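Piremance opens its order book for a new day boat
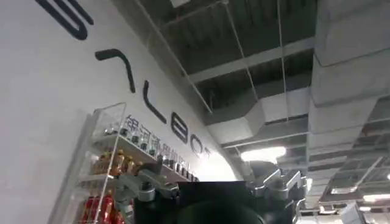
Large dark letters on a white wall, with a line of smaller Chinese characters under them.

The Piremance yard in Ornuvar has opened the order book for its new electric day boat, and the first hull will go in the water in December. It is the first boat of the yard without a diesel engine. Until now the yard was known mostly for its heavy fishing launches, which you can find in almost every small harbor on our part of the coast.

The new model has the name Piremance 66. The number has nothing to do with the length of the boat. It was the mold number that the workers used during the construction, and after one year everybody in the yard was calling the boat like this, so the sales office decided to keep it.

The lines were drawn by the Mujić design office, which also made the last two launches for the same yard. The bow is quite straight and the hull is narrow at the waterline, so the boat moves easily at low speed. The designers say they started from the way people really use a day boat in our waters: a short trip in the morning, a stop for swimming, lunch, and then back to the berth before the afternoon wind. For such a day you do not need to go fast, and most owners who were asked by the yard said that they almost never do.

The motor and the batteries come from Turner. The batteries are placed low, under the cockpit floor, and they can be reached through two hatches without removing the seats. This was a request from the service team, who had bad experiences with earlier installations on other boats. Charging is possible from the normal shore connection at the berth. A faster charger can be ordered, but the buyer should first ask in his marina if the power supply on the dock is strong enough. In older marinas the answer is often no.

On board there is a U-shaped seat in the stern, a sunbed in front and a small cabinet with a sink and a refrigerator. The toilet is behind a folding door and it is honestly a small one. The steering position is on the right side, with a low windshield that can be folded down for passing under bridges. For the deck the buyer can choose between cork and a painted non-slip surface. The cork costs more and becomes lighter in color with the sun, but it stays comfortable under bare feet in August.

The yard can build 4 boats in the first season. A deposit of 4000 euros holds a place in the list, and it is returned in full if the buyer changes his mind before the hull is laminated. After this moment the deposit becomes part of the first payment. The final price depends on the battery size and the deck, and the yard sends a written offer after the first visit.

Readers who want to try the boat can do it in Ornuvar. The prototype will be at the visitors' dock near the fuel station every Saturday from 9 in the morning, if the weather permits. One trip takes less than one hour, and children are welcome with a life jacket, which the yard can lend. Please reserve by phone or at the yard office, as the boat takes only a few guests at one time.

There will also be an open evening in the building hall, where the second hull is now waiting for its deck. The hall has place for 200 visitors. Parking in front of the gate is not possible during the evening, so please use the parking lot behind the old ice house and walk along the water.

In the next newsletter we will write about the new rules for winter storage on land and the changed opening hours of the crane.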